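Neswood Home Tasks Project
Progress report to the Rililum fund, April
Prepared by Hoi-yan Peng, equipment and planning

Equipment spending

We are in very good shape, and I'm happy to be writing this one! The first two hand-held grippers have been in daily use since they arrived, and between them they have given us 671 usable recordings of kitchen and table work. That is well past what I put in the plan for this stage, and it changes what I'd like to buy next.

The original budget had us renting a second robot arm this spring. Olumide Igwe and I went over it again with the recordings in front of us and we would both like to wait. One person with a gripper can get through a morning of bowls, plates and sponges in a real home, move to the next home after lunch, and be set up again in the time it takes to make tea. The arm on the bench at Zerkireck is still where everything gets tested, and it is busy, but it isn't what is holding us up. Grippers are.

What we would like to change

Please let us move the rental money for the second arm into the following:

More grippers of the same model, so that Yen-ting Kao and Igor Čierny can record in separate homes on the same day
Spare finger pads, bought by the box (we ordered them one pair at a time and paid far too much in shipping)
A second charging station and a padded carrying case for each gripper
Storage drives, 31 in the first order, one for each home on the list

The pads come to $199 a box from our present supplier. I have asked Ko for a price too, and will send it on when it arrives. The total stays inside the line you already approved, and I have left the repair reserve alone.

Homes and tasks

Hok-lam Lau has been wonderful at finding families who will have us. The early sessions were all in our own practice kitchen, and the arm did beautifully there and then got lost the first time we gave it a patterned tablecloth. Recordings from real homes are already helping with that. Dish tasks come first through the summer, with folding and tidying after that if the grippers arrive on time.

Glass is still the hard part. Clear plates give us far more failed grasps on the bench than steel or plastic do, and Olumide would like a larger share of the new sessions to go to them. I have planned for it in the hours and there is no extra equipment cost, apart from a box of secondhand plates.

Risks

Delivery is the one I watch. The last order was held up over a missing form, and I now have a copy of that form filled out and ready. Training new people has been quick so far, but we have only trained our own staff, so I've set aside two paid half-days for anyone who joins from outside.

What we need from you

A yes or no on moving the rental money, before the supplier's quote runs out at the end of the month. If it's a yes, I can place the gripper order the same afternoon and send you the revised sheet with it.

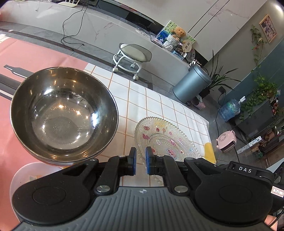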